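Thread: Wohnzimmer aufräumen, Teil 2. Heute das Sofa und alles, was darauf liegt.

Das Sofa ist cremefarben, Leder, davor der graue Streifenteppich. Dazu kommt das Strickkissen in Blaugrün.

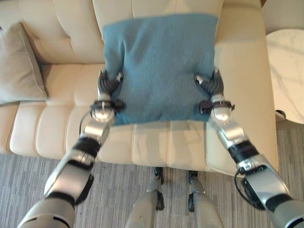 Percy Cusi meint dazu, auf ein helles Ledersofa gehöre gar kein Strick, der rutsche bei jedem Hinsetzen nach vorn und liege abends auf dem Boden. Ein Kissen aus Leinen sei besser.

Stimmt zur Hälfte. Glattes Leder hält wenig fest. Bei mir bleibt das Kissen liegen, wenn es in der Ecke zwischen Armlehne und Rückenpolster steckt. In der Mitte rutscht es, da hat Percy recht.

Zum Kissen selbst: quadratisch, weiche, filzige Oberfläche. Die Hülle ist von Rason, die Füllung habe ich im April getauscht. Vorher war Schaumstoff drin, jetzt Federn. Mit Federn sackt es nach unten durch und will täglich aufgeschüttelt werden.

Aufschütteln geht so: links und rechts an den Kanten fassen, zur Mitte zusammendrücken, loslassen, um eine Vierteldrehung weiterdrehen, noch mal. Danach mit der geraden Kante nach oben hinstellen. Kein Knick in der Mitte, das hält bei der filzigen Oberfläche sowieso nicht.

Füllkissen bitte eine Nummer größer kaufen als die Hülle. Meine Hülle hat 48 cm, das Füllkissen 50. Gleich groß sieht nach zwei Wochen schlapp aus.

Waschen: Hülle auf links, kalt, Wollprogramm, liegend trocknen. Beim ersten Mal habe ich sie über die Leine gehängt, seitdem ist eine Seite etwas länger als die andere. Knötchen nehme ich mit dem Fusselrasierer ab, ohne Druck.

Czesław Szulc hat gefragt, ob das Blau auf dem hellen Leder abfärbt. Bisher nicht. Die neue Hülle lag vor dem ersten Einsatz eine Nacht auf einem feuchten weißen Handtuch, das Handtuch blieb weiß. Bei dunklem Jeansstoff wäre ich vorsichtiger.

Leder: Sitzpolster mit der weichen Bürste absaugen, dann mit einem leicht feuchten Tuch nachwischen. Pflegemilch zweimal im Jahr, ich nehme die von Himus. Danach einen Tag lang keine Kissen drauflegen.

In den Ritzen hinter den Sitzpolstern waren heute 2 Kugelschreiber, ein Haargummi und die Garantiekarte vom Staubsauger. Die habe ich seit dem Umzug gesucht.

Teil 3 wird der Teppich. Die Streifen müssen parallel zur Sofakante liegen, sonst wirkt alles schief, und er wandert ständig Richtung Tür. Eine Antirutschmatte von Castillo ist bestellt.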